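Tistaston: sobres, cestas y un bote, o cómo se ordena una mesa

LÉEME (versión 2)

Hola. Si has llegado hasta esta carpeta es porque te interesa el apasionante mundo de meter cosas pequeñas en cestas de plástico, así que bienvenido, ya somos unos cuantos. Tistaston es una colección de imágenes con anotaciones sobre una tarea muy doméstica: separar y recoger objetos menudos encima de una mesa de madera clara. Sobres plateados arrugados, piezas blancas alargadas de plástico, cestas de colores y un bote blanco con tapa. Poco más. La empecé en marzo pensando que me llevaría un par de tardes y aquí sigo, cambiando nombres de etiquetas.

Escribo yo solo este archivo, así que perdona el tono. La primera versión era muy seria y al releerla no encontraba nada de lo que buscaba.

Qué hay dentro

La colección tiene 411 imágenes anotadas y unas 4.000 etiquetas de objeto. La idea original era llegar a 500 imágenes, pero al revisar quité las que estaban movidas y las que repetían casi lo mismo, y no quise rellenar por rellenar. Si algún día hay una versión 3 ya veremos.

Las carpetas son estas:

imagenes/ contiene los archivos, sin recortar.
etiquetas/ contiene un archivo de texto por imagen, con el mismo nombre.
notas/ contiene mis comentarios sueltos, escritos a medida que anotaba. Algunos son útiles y otros son quejas.
lista.csv es el índice general, con una línea por imagen.

En lista.csv las columnas son: nombre, vista (alta o baja), cestas, sobres (recogidos, sueltos o mezclados), bote (a la vista o no) y dudas. La columna dudas es texto libre y te recomiendo leerla antes de filtrar nada, porque ahí apunté lo que no cabía en ninguna casilla.

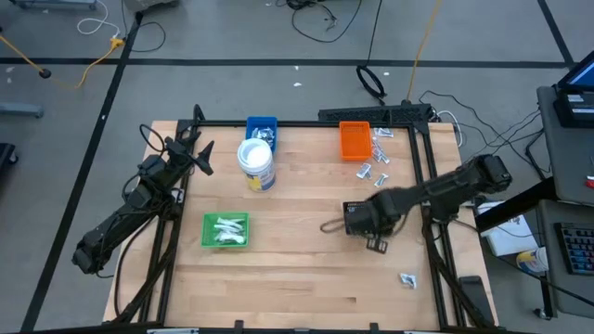 Lo de «mezclados» merece una aclaración. Lo uso cuando hay sobres dentro de una cesta y también fuera, sobre la madera. Al principio tenía una escala del cero al cinco para decir cómo de recogida estaba la mesa, y fue un desastre: un día le ponía un tres a una mesa y a la mañana siguiente, con el café recién hecho, le ponía un cuatro a la misma. Con tres palabras me aclaro mucho mejor, y quien quiera más detalle puede contar las cajas de cada archivo de etiquetas.

Las piezas blancas alargadas van con la etiqueta «pieza_blanca» y punto. Sé que es un nombre feo, pero prefiero eso a inventarme para qué sirven. Cuando forman un montón en la cesta les pongo una sola caja de grupo, «monton_pieza_blanca», porque separar una por una cuando están unas encima de otras es para perder la vista (lo intenté, duré media hora).

Los objetos, uno por uno

Cesta azul. Es mi favorita, no tengo argumentos. Plástico, rejilla en los lados. Se anota el contorno exterior aunque los sobres asomen por arriba.

Cesta verde. También de plástico, poco alta. Si contiene algo, el contenido lleva su propia etiqueta aparte y se rellena el campo «dentro_de».

Cesta naranja. Ojo con esta, que cambia muchísimo según la luz y el ángulo. En unas imágenes la ves naranja clarísima y en otras jurarías que es roja. La etiqueta es siempre «cesta_naranja». Si trabajas con clasificación por color, por favor mira unas cuantas antes de fiarte de un umbral de tono, te vas a ahorrar un disgusto.

Bandeja negra de rejilla. No está en todas las imágenes. Fondo perforado y paredes bajas. Le puse «bandeja» y no «cesta» por esas paredes, y admito que es una decisión discutible. En la versión 1 iba como «cesta_negra», así que si tienes código antiguo, cámbialo.

Bote. Blanco, cilíndrico, con tapa blanca y etiqueta impresa. Es el único objeto de la lista con un texto grande que a ratos se puede leer. No he transcrito nada: si lo tuyo es el reconocimiento de texto, esta colección te va a saber a poco.

Sobres. Los reyes de la casa. Pequeños, arrugados, y con la mala costumbre de cambiar de aspecto a cada rato: plateados desde arriba, blanquecinos desde cerca, unas veces con letra impresa a la vista y otras no. Todos llevan la etiqueta «sobre», los vea como los vea.

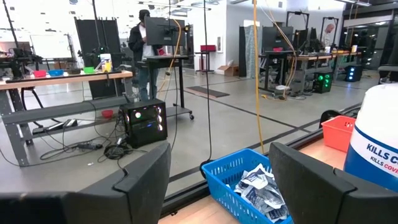
De los sobres podría escribir un libro. Dentro de una cesta se pisan unos a otros, las arrugas de uno parecen el borde del siguiente y al final no sabes si estás mirando dos o tres. Mi norma es la siguiente: si distingo al menos dos esquinas, tiene caja propia. Si no, entra en la caja de grupo «monton_sobre». La aplico tanto dentro de las cestas como sobre la madera, para no tener dos criterios según el sitio.

Otra norma que me costó lo mío: el fondo no se anota. Cuencos en otro banco, mesas, cables, pantallas, personas, todo eso se queda sin etiqueta aunque se vea muy bien. Tistaston va de lo que pasa encima de la mesa. Lo digo porque un cuenco azul al fondo puede confundirse con la cesta azul si entrenas algo sin mirar demasiado, y es un fallo muy tonto de arreglar.

Cómo anoto, por si quieres seguir

Uso un programa sencillito de cajas y polígonos y exporto a texto. El orden que sigo siempre es el mismo: primero las cestas y la bandeja, luego el bote, luego lo que está dentro y por último lo suelto. Parece una manía, pero si empiezas por los sobres sueltos acabas cansado y haces las cestas de cualquier manera.

Para los sobres sueltos hago una primera pasada por grupos y una segunda por unidades. Un grupo es un conjunto de sobres que se tocan o casi. Ese «casi» lo he medido a ojo: si entre dos cabe otro sobre entero, son grupos distintos. Cuando un sobre está solo del todo, lleva «aislado» en el campo de notas. Esos son los que más se pierden al revisar, sobre todo los que quedan cerca de la parte baja de la mesa, así que les doy un repaso extra.

Los nombres de etiqueta van en minúsculas, sin tildes y con guion bajo. Ya sé que «montón» lleva tilde. También lo sabía la persona que me escribió para avisarme, muchas gracias.

Lo tapado se anota como si se viera entero solo en las cestas y en el bote. En sobres y piezas dibujo únicamente la parte visible, porque adivinar por dónde sigue un sobre arrugado es hacer literatura. Si falta más de la mitad del objeto, marca «tapado» a 1.
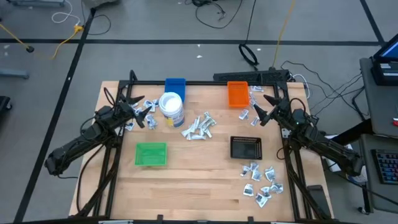
Problemas conocidos

Los brillos. El envoltorio refleja y algunos contornos me han quedado demasiado generosos. He corregido los peores, pero seguro que se me ha escapado alguno.

El color de la cesta naranja, que ya he contado arriba y que seguiré contando hasta que me jubile.

El campo «dentro_de» está vacío en parte de las imágenes de la primera tanda. Lo añadí más tarde y no he terminado de rellenarlo. Vacío significa «sin revisar», no «fuera de la cesta». Esto es importante si piensas usarlo para algo.

Poca variedad. La mesa es de listones claros de madera, las cestas son las que son y los sobres también. Lo que funcione aquí no tiene por qué funcionar en tu cocina ni en el cajón de los cables.

Para qué sirve y para qué no

Me consta que viene bien para practicar detección de objetos pequeños, para probar conteos en montones y para discutir con los amigos qué es una cesta y qué es una bandeja. También la he usado para comparar maneras de recoger: quien ordena por tipo acaba con una cesta para cada cosa, y quien ordena por cercanía llena lo primero que tiene a mano. Las notas de la carpeta notas/ hablan bastante de eso.

No la usaría para identificar productos ni para sacar conclusiones sobre lo que contienen los sobres. Tampoco para medir tamaños, que no hay ninguna referencia en centímetros.

Relación con otras colecciones

Lastness es la hermana mayor, con cajones de cubiertos y tarros de especias, y comparte formato de etiquetas con esta. Si tienes un lector para Lastness, te vale casi tal cual; solo cambia la lista de clases. Tundunow es el guion que convierte las cajas a otros formatos. Está en su propia carpeta y es un poco cascarrabias con los nombres que llevan espacios, avisado quedas.

La copia de respaldo se llama Carrillo. Si la principal falla o va lenta, tira de esa, que el contenido es el mismo.

Preguntas que me llegan

¿Puedo añadir clases nuevas sin romper nada?
Claro, pero ponlas al final del listado. Los archivos de etiquetas guardan el número de clase y si metes una por el medio se desplazan todas las siguientes. Me pasó en abril y tuve todo un puente etiquetado con botes donde había sobres.

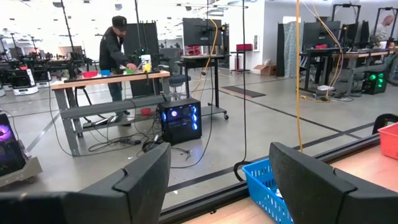
¿Qué hago si no estoy de acuerdo con una etiqueta de grupo?
Cámbiala en tu copia y mándame el nombre del archivo con una línea explicando qué has visto. Si distingues dos esquinas en sobres donde yo solo puse montón, la corrijo sin discutir. Si es un asunto de cesta contra bandeja, discutiremos un rato y probablemente la deje como está.

¿Hay división entre entrenamiento y prueba?
Todavía no la he hecho. Si la haces tú, procura que las imágenes muy parecidas caigan en el mismo lado, que hay varias seguidas en las que apenas cambia nada.

Condiciones de uso

Puedes copiar, modificar y compartir tanto las etiquetas como las notas, citando el nombre de la colección y la versión. Si haces cambios, dilo en tu propio LÉEME para que luego no me escriban a mí preguntando por clases que no conozco.

Cambios de la versión 2

«cesta_negra» pasa a «bandeja_negra».
Fuera la escala del cero al cinco.
Nuevo campo «dentro_de», a medio rellenar.
Revisados los contornos del bote.
Corregidas las tildes de este archivo (las de las etiquetas se quedan sin poner).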